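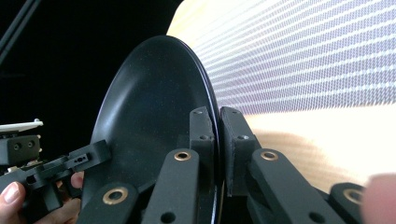
Wekadberg, April 7, 2021

Thread: Lulten open day, who went?

benchrat_16
Went to the Lulten open day this morning. Most of it was talks, but the back half was hands-on with the hand-held grippers, one in each hand. The job was a black plate. You get one gripper on the rim, bring the second one in from the other side, then set the plate down. Seul-gi Ham ran the table and let people take as long as they wanted. I got two turns.

Macarena P.
I was there too (Macarena Peñalver, I signed up under my full name). The plate was harder than I expected. If you pinch too close to the edge it wants to swing, so the second gripper does most of the steadying.

dovetail739
So no robot? I saw "robot demonstration" on the flyer and would have been annoyed to drive 23 miles for that.

benchrat_16
There was an arm running in the other room, the Stoma. The hand tools are how they record the moves for it. Same kind of fingers on both.

dovetail739
Fine, but people picking up plates is not a robot demonstration. Call it a workshop.

Macarena P.
I disagree. I watched the Stoma for ten minutes and learned less than I did from one try with the grippers. You find out fast that you can't feel the rim through the finger pads and have to go by eye.

ki_user
Did they say anything about the pads? The ones in the photo look 3D-printed. I'd want something softer for dishes.

benchrat_16
I asked. Seul-gi said they change them depending on the object. I didn't have any trouble with slipping, but I was going slow.

ki_user
Slow is my point. Try it at the speed you'd clear a table.

Macarena P.
Next one is in July, same building. Sign-up is at the front desk. Park on the street side, the lot fills up early.

dovetail739
I might go if they run the arm with the plates.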